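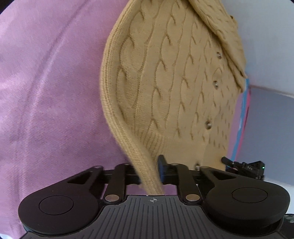 A tan cable-knit cardigan with a ribbed band and four small buttons.

Markos Kalogeropoulos sorts knitwear at Dodero, a secondhand clothing store in Dralbridge. In September he sees up to 400 pieces a week, most of them sweaters.

"I check the hem first," he says. "People look at the elbows, but a ribbed edge tells you how a thing was stored. If it's been on a hanger for years, the rib goes long."

Cables take more time. He runs a thumb down each braid looking for snags, then tugs every button. Loose ones get resewn before the piece is priced – 20 dollars for most cardigans, a little more for wool.

Folding is where he and his coworkers disagree. "I do sleeves back, then in half, once. They fold in thirds and you get a ridge across the cables."

He keeps some 300 spare buttons in a drawer by the register. "I still can't match half of what comes in," he says.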